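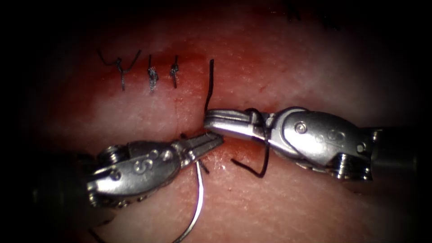 October, bench 2, suturing cell. Start 9.40

Right wrist. Still chasing the lag on the roll axis that Maja flagged. She was throwing loops fine and then on the pull-through the tip would arrive late, a sort of rubbery half second, then catch up all at once. Left side clean. So not the console, not the network, or at least not only.

Swapped instruments between arms first, as that's free. Lag stayed with the arm and did not follow the instrument. Good, that saves us opening a new tool. Put them back as they were, left on left, right on right, otherwise the use counter gets muddled and Poonam has to sort it by hand again.

Drive unit off the right arm. Four discs under the sterile adaptor plate, numbered by whoever was here before me in paint pen. Disc 3 stiff. Turned it with the test key: smooth most of the way round then a notch. The other three turn with one finger. Took the disc out, there was thread in it. Black, same as we use on the pads, wound right down under the lip and packed with grey grease. Must have gone in when someone left tails on the adaptor during a tool change. Tweezers, then IPA on a swab, then tweezers again. Kept the bits in a bag taped in the back of this book.

Regreased with the Drevico stuff, thin smear only. DON'T use the Plivivport tube in the drawer, it's for the gantry rails and goes to toffee in the small bearings. Have written RAILS on it in marker.

10.55 Reassembled. Plate screws in a cross pattern, finger tight then quarter turn. Disc 3 now feels the same as the rest.

Cable tension while it was open. Target on the card is 18. Left arm read 18 on the gauge, no change. Right arm was down a fair bit, the reading wandered when I moved the wrist so I don't trust the exact figure and haven't logged it. Brought it up to 18 in small steps, cycling the wrist full travel between each. Let it sit over tea, checked again, it had held. If it has dropped by the end of the week then the cable is stretching and we order from Ahuja, lead time is terrible so shout early.

11.30 Homing. Right arm failed once with error 121. Looked it up: encoder mismatch at power on. I'd nudged the wrist by hand after switching on, my own fault. Powered down, jaws closed, hands off, powered up, homed first go. Fuseini says he gets 121 every time he's in a hurry. Put it on the laminated sheet.

Jaw check, both sides. Open, close, grip a strip of paper and tug. Left fine. Right fine but go easy, I think the ridges are wearing on that one. Look at them under the scope when the tool next comes off.

Pad test. Same sequence as Maja had: interrupted stitches along the closed incision, needle parked in the left, wrap on the right. 3 tied and in a row, then went on to the next, loop over the right jaws with the left coming up open to meet it. First knot is too loose, big splayed tails, me getting my hand in. The two after it are tighter. Felt for the lag at every pull through and could not find it. Laiba had a go as well, she didn't know what had been changed and I asked her to say if either hand felt slow. She said no. Then said the clutch pedal squeaks. It does.

Light: still very hot in the middle and nearly black at the edges. You lose the shafts altogether. Fine for knots, rubbish if you are trying to watch for the two arms clashing further back. Meenakshi has a diffuser somewhere from the old Flalley rig, ask her. Not touching the gain untill that's been tried.

Pads: the stained stuff gets everywhere. Wipe wrists down after EVERY session, not end of day. It dries in round the pivot pins and then you're in with a cocktail stick. Damp cloth, then dry, then a look along the screws on the lower edge for thread ends. No spraying at the wrist directly, spray the cloth.

Also the thread. Snip tails and get them off the pad before you change tools. Tub is on the left of the bench now, screwed down so it can't wander off. Anything on the adaptor plate, lift it off with tape.

Left to do
- tension recheck, right arm, cold, first thing before anyone homes it
- scope the right jaws
- diffuser (Meenakshi)
- pedal, drop of oil on the hinge, not near the switch
- open up left drive unit too, only fair to assume there's thread in there as well
- new test key, this one is rounding off at the corner
- add disc check to the weekly sheet, Poonam has the master copy

14.10 Maja back on it. Two more stitches, no complaints so far. She'd like the scaling put back to what she had before, I'd reset it to default for the test and forgot to say. Done. Her settings are saved under her initials now so whoever resets next can jsut load them.

Power off 16.45, both arms parked, covers on.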